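3.2 Leg attachment in small plastic stands

The part of the assembly that most affects the finished stand is the joint between leg and top panel. Panels of the type considered here are molded in one piece, with ribs on the underside and a socket at each corner. The legs are white plastic tubes that screw into the sockets. No glue or metal fastener is used, so the stiffness of the stand depends on how far each thread is driven and on whether it was started straight.

Marinescu's earlier notes on the Drirnano stand treat the legs as interchangeable. We kept that assumption for the tubes, but not for the sockets. Mold shrinkage is rarely equal at every corner, and a tube that seats easily in one socket may bind in the next. Sockets were therefore labeled on the top face of the panel before work began, and every measurement in this section is reported by socket.
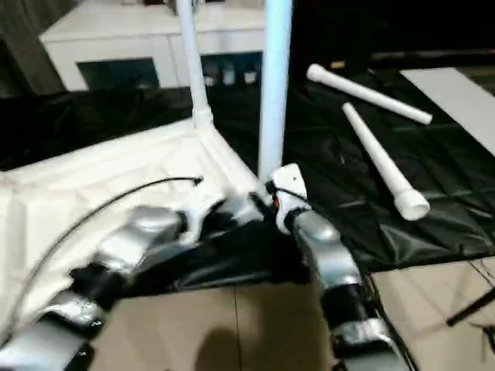

Why is the panel turned face-down before the legs are attached? The sockets open toward the underside, and a leg held vertically over an upward-facing socket starts its thread under its own weight, with no side load on the first turn.

The cost of working face-down is that the top surface lies against whatever is beneath it. Scratches on the top face were not scored in this study. A later series will need to include them, as buyers in the Cârstea survey ranked surface marks above wobble among their reasons for returning a stand.

Two orders of attachment were compared. In the adjacent order, legs were fitted one after another around the panel. In the diagonal order, the second leg went to the corner opposite the first. In both orders each leg was turned until the thread was engaged, left there, and tightened only when all the legs were standing. The panel was not rotated between legs.

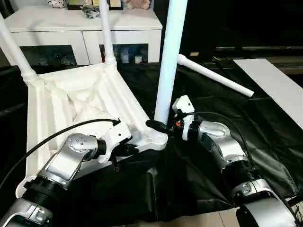
Figure 2. Stand face-down on black plastic sheet, white legs upright, one tube lying loose to the right.

Each order was repeated 10 times. The adjacent order produced 7 stands that sat flat on a leveled surface without further adjustment, and the diagonal order produced 8. The difference is too small to support a preference. What did separate the good results from the poor ones was the first turn. Where the notes record a crossed thread that had been backed out and restarted, the stand usually sat flat. Where the crossed thread was forced, it did not, and later tightening of the other legs made the rocking worse.

Loose parts were kept to one side of the panel within reach. Tubes placed parallel to the panel edge tended to roll when the panel was bumped, and tubes laid diagonally did so less often. This was not measured. It is mentioned because a tube that has rolled away interrupts the sequence at the point where the previous leg is only partly engaged and can lean in its socket.

Qaisi kept the bench notes for the repeat series. The first entry is given in full, as it led to a change in the method. 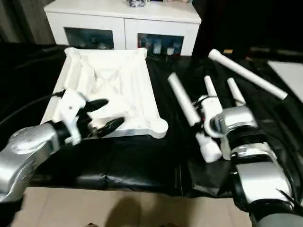

Tarside, 10 Mar 2024

Socket C tight from the second turn. Backed off, wiped thread, restarted by hand with the tube held near its base. Seated with normal effort. Same tube tried in socket A, no resistance. Holding the tube high gives a better view of the angle but too much leverage at the collar. Hold low for all sockets from now on.

The low hold was adopted for the rest of the series. It shortens the lever arm at the collar, and it lets the thread find its own axis when the tube is slightly off vertical. Its disadvantage is that lean is harder to judge by eye. We checked for lean only after the last leg had been engaged, by sighting across pairs of legs from the side of the panel.
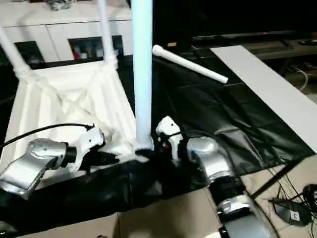
Lean at this stage does not predict lean in the finished stand. A partly engaged thread leaves clearance at the collar, and the tube settles to one side of that clearance under any light contact. The clearance closes when the collar meets the face of the socket. For this reason lean was recorded twice, before and after final tightening, and only the second value enters the comparison with the Tenis stand in Section 3.3. The Tenis sockets are deeper and have a coarser thread, so values before tightening could not have been compared directly in any case.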